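Robotics Lab, Week 6 notes: picking a gripper, and why I keep changing my mind

Okay, so these are my notes for the session on comparing end effectors. I've typed them up from what I scribble on the board, plus the bits I always forget to say. Bring them to lab. If something disagrees with the slides, trust these, they're newer.

Where we left off

Last week we got both arms homed and talking to the controller, and most of you had your wrist offsets saved. If you didn't, do that first! A bad offset looks exactly like a bad gripper, and I once spent a whole July blaming a set of fingers for an error that was sitting in my own config file.

The question for this week is pretty simple to say. We have 2 grippers we like, the Plerard and the Ofori, and we want to know which one we'd rather have on which arm. The Plerard is the multi-fingered one with the metal brackets. The Ofori is the plain one with pointed fingers (I call it the tweezers, and you'll hear me do it all hour). Same arms, same controller, same person driving.

Why bags

Everybody wants to test grippers on blocks. Blocks are lovely. They're stiff, they stay where you put them, and your gripper closes on them and stops at a width you can write down. The trouble is that a block will make almost any gripper look good, so you learn very little about the differences.

A thin plastic bag is a much nastier customer. It has no real shape, it weighs next to nothing, and the gripper width reading tells you hardly anything because a closed gripper and a closed gripper holding one layer of film are nearly the same number. On our position encoder that's the difference between two counts right next to each other, and I wouldn't bet my lunch on it. So you have to watch with your eyes, or with the camera, and think about what the bag is doing between the fingers.

The task I've settled on is lining a small wastebasket. Pick up a bag, get it over the opening, get it down inside, and fold the edge out over the rim. I like it because it has an easy part and a horrible part, and because you all know what a good result looks like without me writing a rubric for it.

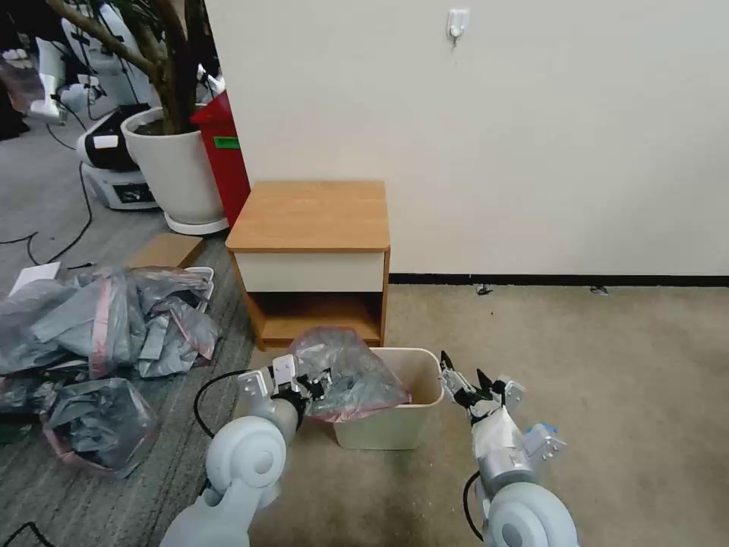
When you drive it yourselves, give the two hands different jobs. One hand holds the bag and doesn't let go, and the other one stays open near the rim until you need it. Beginners close both grippers on the bag right away and then wonder why they can't move either arm without tugging the other. I did this too, for weeks. Margaux Gaillard, who taught me most of what I know about two-arm work, used to say "park one hand" over my shoulder until I started hearing it at home while doing dishes.

What to write down

For each attempt I want the grasp type (pinch on one layer, pinch on a bunch, or scoop), which arm did it, and how it ended. Please use real words for how it ended. "Fail" is no use to me in two weeks. "Slipped off the inside finger when I turned the wrist" is gold.

Also note the grip force setting. The controller takes a raw value and the default in our lab files is 616, which I picked a long time ago for foam cubes and never went back to. Start there so we all have the same baseline, then change it one step at a time. Don't change force and speed together, or you won't know which one helped.

Logging runs at whatever you set in the Akside panel. I leave the buffer at 2,000 samples. You can make it bigger, but then the plots crawl on the older laptops and I have to listen to everyone sigh.

My opinions so far (argue with me!)

I think the multi-fingered gripper is going to win on holding and lose on letting go. More fingers means more places for film to catch, and releasing a bag cleanly is half the job. The pointed one should be better at getting hold of a single edge, provided your camera view is good enough to line up the tips. If your view is bad, you'll be poking at the rim and guessing.

Which brings me to cameras. A view from up near the head is great for the big moves and pretty poor for judging how far the fingertips are from the plastic. See-through film makes the depth estimate worse. Try a few attempts with the wrist view as well and tell me if it changes your mind about either gripper, because it did change mine about the Ofori.

Before you start

Check where the cables run before you swing the elbow. Keep the speed limit on. If the Irkemard controller throws a torque warning, stop and clear it, then look at what the arm was touching before you carry on.

For next time

Send me your log and a paragraph on which gripper you'd put on the left, which on the right, and what evidence you have for it. A paragraph is plenty. Next week we do the same task with the grippers swapped over, so leave your offsets file somewhere you can find it.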